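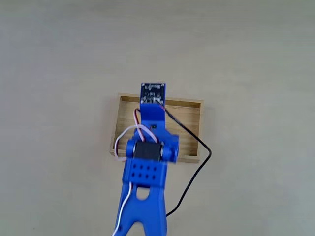 Drillstead library's repair night is moving, and I got the scoop by standing in line

29 Jul 2026

So I went down to the library last week to return a very overdue cookbook and came home with a news story, which doesn't happen to me as often as I'd like. The monthly repair night, the one where you bring in your sad toaster and somebody nice looks at it, is leaving the basement. Starting with the next session it'll be in the old Flumex showroom on Halim Street, the one with the big windows that used to be full of bathtubs.

If you've never been to repair night, the basement is the reason most people give. It's down 27 steps (I counted, I had the cookbook and a floor lamp), there's no elevator, and the power trips whenever two people plug in an iron at once. Shirley Bramwell, who has run the thing from the start, told me she's been asking for a ground-floor room for ages and had pretty much stopped expecting one.

"I'd carried a vacuum cleaner down those stairs for a man on crutches," she told me. "Then I carried it back up again, and it still didn't work. I went home and wrote another letter."

The letter went to Stuart Bainbridge, who looks after the showroom building for the owners. The place has been empty since Flumex moved its bathtubs out to the highway, and he's letting repair night have it for one evening a month, no rent, through next summer. The library is covering the insurance and the light bill. After that everybody sits down and talks again. I asked Stuart if he was nervous about it and he said only about the carpet, which is cream. There will be drop cloths!

What changes for you and me? Mostly more room. The basement could fit 12 folks if they were all fond of each other... okay, I made that number up, but it was tight. The showroom is allowed 40 people at a time, and it has its own bathroom and a ramp from the parking lot. Doors will open at 6 in the evening as before, and you still take a paper ticket and wait your turn.

Sewing gets its own corner for the first time. Dorothy Cheetham, who fixed the zipper on my winter coat and wouldn't take a dime for it, is bringing both of her machines plus a box of thread I would describe as enormous. She'd like everybody to please wash their jeans before handing them over. She asked me to put that in, so I'm putting it in.

Ross Tosh is staying on lamps and radios. He's also starting a shelf for parts, and he'll take old cords, knobs, switches and plugs if you have a drawer of them at home — and I know you do. He doesn't want batteries, and he really doesn't want microwaves. Those go to the county drop-off, same as always.

There's some money in this too. The Rillireo Fund, our little neighborhood pot that paid for the benches by the creek, has put up $1,000 for tools and decent work lights. Lacey Greenwood from the fund said the vote took two minutes and most of that was finding a pen. The first things on the shopping list are a soldering station, a set of those tiny screwdrivers that always walk away, and a couple of extension cords long enough to reach the middle of the room.

Not everyone is thrilled, I should say. A few regulars liked that the basement was right under the library, so the kids could sit upstairs with a book while the grown-ups fussed with a blender. Halim Street is a ten-minute walk from there and you have to cross at the light by the gas station, which takes forever. Shirley knows about this. She's trying to get a table of children's books brought over for the evening, and the library has said maybe. I'd call it a friendly maybe.

Parking is free in the lot behind the building after 5:30. Please don't use the spots by the bakery, as they get deliveries in the evening and the driver has been very patient with all of us over the years. Bikes can come inside if it's raining.

Bring up to 2 items per person, and bring the cord if the thing has one (you'd be amazed). If you have the manual, bring that as well. You don't need to sign up, but if yours is something big, like a sewing machine in a cabinet, leave a note for Shirley at the library desk first so she can save you a table near the door.

My floor lamp, by the way, needed a new switch. Ross had one in his coat pocket. The cookbook cost me $4.50 in late fees, and I've already checked it out again.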